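Jobs & Calls > Seasonal / Paid Participants

Tasters and pickers wanted, Limberg orchard trial

March 24, 2022
Posted by Viorica Surdu

Quick one as the window is short. Limberg is running its spring apple storage trial again and we need people. Two kinds of people.

1) Tasters. Paid, no experience. Come in, eat small pieces of apple, fill in a sheet. 27 places. Sessions run all through April, mornings mostly, a few evenings if enough of you ask. You need to make at least four of them or your sheets are no use to us. No smokers please, and no heavy colds on the day. Over 18 only.

2) Grading room help. Part time, six weeks, standing work, cold room (bring layers, we have gloves). Sorting by size and skin, logging bruises, moving crates. Lifting involved. Training on the first day with Kamarul Liem.

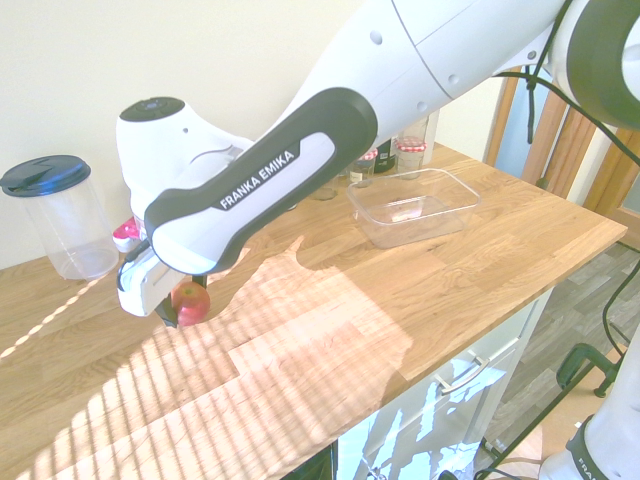 Small red apple on the countertop.

Varieties this year are Sturnine and Amasen, both out of long storage, plus a few crates of something Arnout is not ready to name yet. Last year we had 306 sheets back and more than half were missing the texture page. Please fill in the texture page!! It's on the back.

Pay for tasters is per session, in cash or by check at the end of the month, your choice. Grading room is hourly, ask Arnout Dewulf for the current rate, he has the new table and I dont.

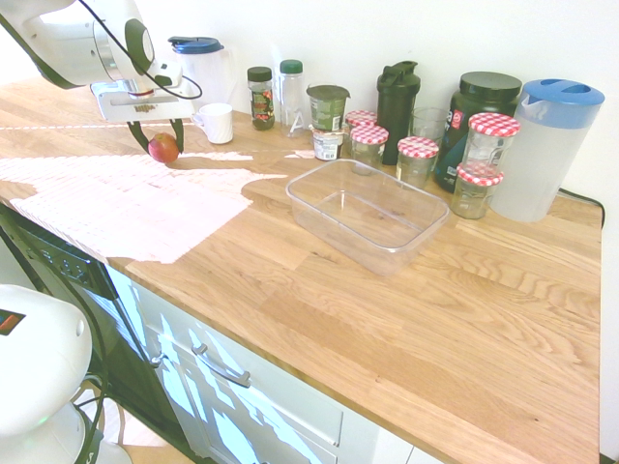 Allergies: tell us before, not at the door. Apple, birch pollen, and latex are the ones that matter here. If you're on a diet that counts fruit, a session comes to maybe one whole apple, probably less.

Getting here: Lungu Road, building 311, side entrance by the loading dock. Parking is free but fills up early. Bus stops at the gate.

To apply, short email to Chenxi Fu. Name, phone, which of the two jobs, mornings or evenings. No resume for tasters. Grading room, one page is plenty, plus one person we can call. We'll get back to everbody either way, might take a few days.

Places go in order of email.

Contact: Limberg Orchard Trials, 311 Lungu Road | © 2022 Limberg | Back to top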